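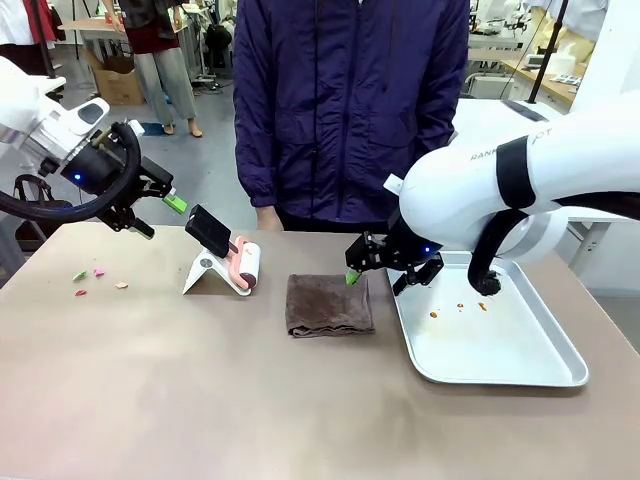 What does a robot learn from at Flolero?

From people, mostly. One of our operators guides a pair of robot arms through an ordinary household job, start to finish, and the arms' movements are recorded along with what the cameras pick up. Each run-through is called an episode. Collect enough good ones and a learning system can begin to work out how the job is done, including the fiddly bits that are very hard to write down as rules.

Who we are

Flolero is a small company of 34 people, and gathering examples is all we do. We don't build arms and we don't sell a finished robot. Other teams come to us with a model they want to train and a list of things it can't do yet, and we go off and make the examples (this is the fun part, and we will happily talk your ear off about it).

Khalil Zoubi started the company after years of working on control software, where he kept running into the same wall. The programs were clever and the arms were accurate, but as soon as a cloth was folded a bit differently, everything came to a stop. He set up one table in a borrowed room, taught himself to steer two arms at once, and spent a whole January tidying, wiping and folding. Our first collection, Dinu, came out of that winter. It has 250 episodes and some of them are pretty clumsy, but we still use it to test new equipment and we're quite fond of it.

What we record

Cleaning and tidying make up most of our work at the moment. Small scraps, crumbs, cloths, trays, brushes, rollers: everyday things that any eight-year-old can handle and that robots still find tough. A towel is a favourite around the lab. It has no fixed shape, it sags when you lift it, and it never lands the same way twice. A scrap of paper is just as good in its own way, as the fingers have to come down at the right height or they close on nothing.

Our current household collection is called Jomance. It stands at 2,249 episodes, against a first target of 2,000, and we've kept going as the operators keep thinking of new ways to set up the table. Colours get swapped, things are turned around or moved to the far side, and the tidy version is recorded alongside the messy one.
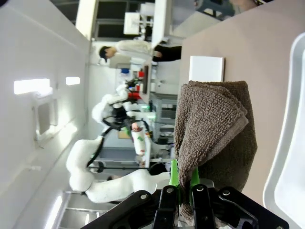 We also record from more than one point of view. A fixed camera is good at showing where everything sits, but it can lose track of the fingertips when an arm gets in the way. A camera at the wrist travels with the hand and catches how the fingers meet the thing they're picking up. Having both, lined up in time, gives the model a much better chance.

How an episode gets made

Every task begins with a short written plan. It says what's on the table, what the finished state should be and which parts may vary. The operator does a few practice runs, and then we record in blocks, resetting the table by hand between episodes. Blocks are kept short. Steering two arms takes real concentration, and tired people make sloppy examples.

Afterwards a second person watches the recording and labels it. Did the job get finished? Was anything dropped? Did the operator have to try again? We don't throw out the retries, by the way! An episode where a scrap slips and gets picked up properly on the second go can teach a model how to recover, so those are tagged and kept in their own group. What we do remove is anything with a missing camera, a timing fault or a label that two reviewers can't agree on.

The people at the controls

Our operators come from all over the place. We've had a dental assistant, a puppeteer, two crane drivers and a good number of students. Patience matters more to us than an engineering background, and training is paid from the first morning. It takes most people a couple of weeks before the arms stop feeling like somebody else's. Operators help write the task plans too, and many of the best ideas in Jomance came from them.

Where we're heading

The next project, Ternorholm, moves on to longer jobs in which one step depends on the last: clear the surface, wipe it, put the tools back where they live. Episodes will run several minutes each, so we're rethinking how we label them, and we're enjoying the puzzle very much.

Visiting and working with us

Research groups, schools and curious neighbours are welcome to come by. Tours start at 10 a.m. and you'll get a turn at the controls if the table is free. Please wear closed shoes and tie back long hair. If you have a task you'd like recorded, send us a paragraph describing it in plain words, along with the objects involved, and one of our planners will write back with questions.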